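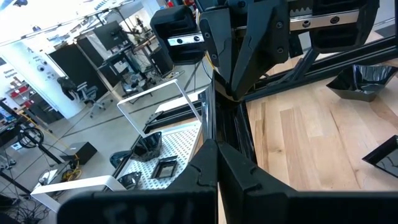

2. Work Surfaces and Layout

2.1 Surfaces

The sorting station uses two surfaces at different heights. The higher one is a light wooden tabletop made of long planks. The lower one is a white perforated pegboard platform, with a slim black rail along the side that faces the table. A white metal U-shaped frame rises over the platform.

We chose the pegboard after the January trial, in which parts were laid out on bare wood and drifted out of place during handling. The hole grid gives a repeatable reference. Positions are logged by row and column, counted from the corner nearest the rail. The wooden surface has no grid and is used only for trays waiting to be placed.

2.2 Test objects

All test objects belong to the Vollum set, a group of black trays, bowls and curved pieces. The set was selected for two properties:

Finish. Several of the pieces are glossy and reflect light on their inner walls. This made edges hard to judge by eye, and placement errors were higher for the faceted bowls than for the square tray with the rectangular opening.

Shape. The faceted and curved pieces have no obvious front. A fixed orientation was assigned to each one and written on the layout sheet. The square tray is aligned to the grid by its opening.

2.3 Procedure

Each run starts with the layout sheet for that run. Pieces are moved from the wooden table to the pegboard in the order listed. Position and orientation are recorded after the last piece is down. Pieces are then returned to the table and the surfaces are wiped with a dry cloth.

A placement counts as correct if it is within 2 holes of the target on both axes. Orientation is scored separately with a tolerance of 20 degrees.

2.4 Runs completed

The Vollumham layout and the Brandão layout were both tested. A total of 752 placements were recorded. Runs were done in blocks of 10, with a break between blocks. One block was thrown out after the platform was bumped and the corner reference shifted. The Grulum layout was drawn up but not run.

2.5 Known problems

Glare depends on the time of day and was not controlled. The height difference between the table and the platform was measured once and not rechecked after the bump. Both should be fixed before the Grulum layout is tested.

Section last revised June 21, 2025.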